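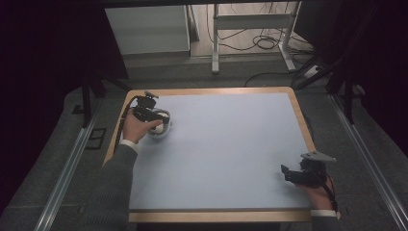
About Gramideck

Gramideck plans and installs automation for packing and sorting shops. Our main product, Gerico, handles short-run jobs of up to 1000 pieces.

What changes for staff

Operators guide each new task by hand, with one gripper per hand, before it is set up on a line. At the Rerier plant, 12 packers now split their shifts between the line and task setup – a paid grade with its own training. Lifting and night sorting went to the machines. Inspection did not.

Support

Line faults are answered from our El Idrissi office, Thursday included, until 9 p.m.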